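Minutes > Test Kitchen > June

Search minutes Go

Cloststead Test Kitchen – June meeting
Present: R. Lumbao (chair), N. Villanueva

1. Flatbread dough
Hydration set at 61 per cent. Salt unchanged. Batch weight 2000 g, divided into 9 portions.

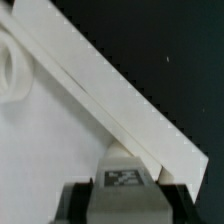
Cold proof stays overnight – no change to flour supplier. Villanueva to revise the recipe card.

2. Cheese filling
Kerham trial noted. Moisture too high; drain before grating.
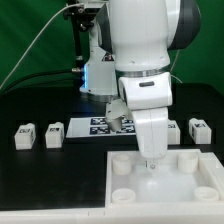

3. Next meeting
July, 2 pm.

Recent items
Magbanua sourdough notes
Peno oven settings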